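Home Workshop Robotics › Grippers and Hand Tools › Solved

Hand-held gripper slips on a loofah, but holds hard objects well

Posted by Elfriede Petersen, December 24, 2024

Hello to all. I am building a hand-held gripper at home, with two fingers and a trigger, and I use it to collect demonstrations for a small arm that I hope to finish later. The body is printed in black plastic, and the fingers are flat pads which I can unscrew and change. The design is my own, but the trigger linkage is copied from an old set of drawings that a member of our workshop in Besville gave to me in September. He calls it the Undamitz linkage. I could not find where this name is coming from.

With hard objects I am satisfied. Wooden blocks, a mug, a tape roll, all of these it lifts without any trouble. My problem is with soft and rough things, and the worst is a natural loofah, the short kind for the bath. When I close the fingers, the loofah first gets squeezed, then it rolls forward and goes out between the tips. In 19 attempts I lifted it 7 times. The other 12 times it escaped before I could raise it from the table, or it turned in the fingers and dropped.

I always start in the same way: loofah lying on its side on the bare table, fingers wide open, one on each side of it, and then I go forward and close.
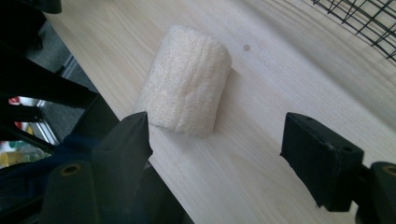
Starting position, fingers open, before closing on the loofah.

What I tried until now:

I put a stronger spring in the trigger. The result was worse, the loofah only jumped out faster.

I closed more slowly. This helped a little, but my hand gets tired and the movement is then not even.

I turned the loofah so that its length goes in different directions. I did not keep good notes for this, so I can't say which direction is best. I know it is a mistake.

The inner faces of the fingers are smooth, as they came from the printer bed. I would like to keep one pair of fingers for all objects if this is possible, because every change of fingers means that I have to set the opening again. Should I cover the faces with something, or change their shape, or is the trouble in how I approach the object? I can print new parts easily, but I don't have a mill or any metal tools at home.

Thank you for reading such a long text.

Lyle Schumacher

I had the same problem with kitchen sponges, so I will tell you what worked for me, and you can see if it fits.

First check if your fingers stay parallel when they close under load. Put a piece of soft foam between them, squeeze it, and look from above. On my gripper the tips opened outward by a small angle when I pushed hard, and then the two faces made a wedge. A hard block doesn't care very much, but a soft object is pushed out along the wedge. Your stronger spring making the matter worse sounds very much like this. If you see it, look for play in the pivots before you print anything new. I drilled the pivot holes out and pressed in metal sleeves, and most of the play was gone.

Second, cover the faces. I use thin rubber sheet, the kind sold for gaskets, fixed with double-sided tape. Clean the plastic with alcohol before, otherwise the tape lets go after some days. Don't use thick foam. It feels like a good idea, but then you have a soft thing holding a soft thing and you can't judge how far you have closed.

Third, go lower and further in. A loofah is round, so if the pads touch it above its middle they will press it down and away from you. You want the middle of the pads at the middle of the loofah or a little under. Many people stay too high from fear of scratching the table. You can lay down a thin mat, but then keep it there for all your recordings, or you will have two kinds of data mixed together.

About the direction: close across the short width, with the long side of the loofah lying along the pads. If you grip it on the two ends it can bend and turn. Please try each direction the same number of times and write it down, even on a piece of paper.

I would not go back to the strong spring. My own is quite weak, and I hold soft things better with it than before.

henico_shop

just glue sandpaper on it

R. Olszewski

I agree with most of what Lyle wrote, but I would be careful with the sleeves. If you drill printed plastic by hand, the hole easily becomes crooked, and then you have a new problem in place of the old one. Print the hole a little too small and open it with a hand reamer, slowly.

Sandpaper does hold a loofah, I have tested it. But it pulls fibers out of it, and after 5 or more grips the paper is full and becomes smooth again. It also scratches everything else, so for one pair of fingers for all objects I can't recommend it.

Another way is to print the faces with shallow ribs, going up and down — across the direction in which the object wants to slide out. A natural loofah has its own grooves and they can catch on the ribs. With ribs and thin rubber over them I have almost no slipping on rough objects. On very smooth objects, for example a glass, the ribs are slightly worse than a flat face, because less of the rubber is touching. You must decide what you will pick up more often.

If your pads are held by screws, print just one ribbed pair first and put it on. Keep the total thickness the same as now, rubber included, and you will not need to set the opening again.

Comments

Elfriede Petersen: I did the foam test from Lyle. The tips do open outward, I can see it very clearly when I look from above. I never noticed it with the blocks. I will begin with the pivots and then put on rubber sheet. The ribs will come after, so that I know which change did what.

Lyle Schumacher: Good plan. Check the screws of the pads too. One of mine was loose and looked exactly like pivot play.

tomb_raiser: Does the size of the loofah matter? Mine is much longer and it hangs down on one side when I lift it.

R. Olszewski: Take it nearer to its middle. With wider pads it is also easier.

henico_shop: ok sandpaper was for a quick test only, not forever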